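Console port on a Vultitz router shows garbage after password recovery

Skustine
Saturday, January 16, 2021
I finally got into my lab router — so excited! But after a reload the console prints junk. The switch on the same cable is fine. What did I break?

Preseck
Probably just the speed! Password recovery can leave the console at a different baud rate. Try 1200, 2400 and so on until the text is readable, then set it back to 9600 and save. 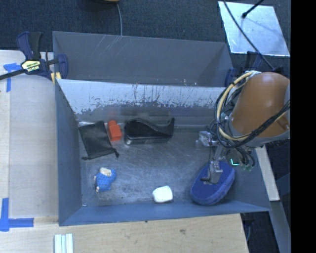
Gray bins, with a black pouch and tape dispenser at the back

Makokha
Had this in May and loved figuring it out. Check the config register too, then reload.

Preseck
Yes, good call — show version prints it near the bottom.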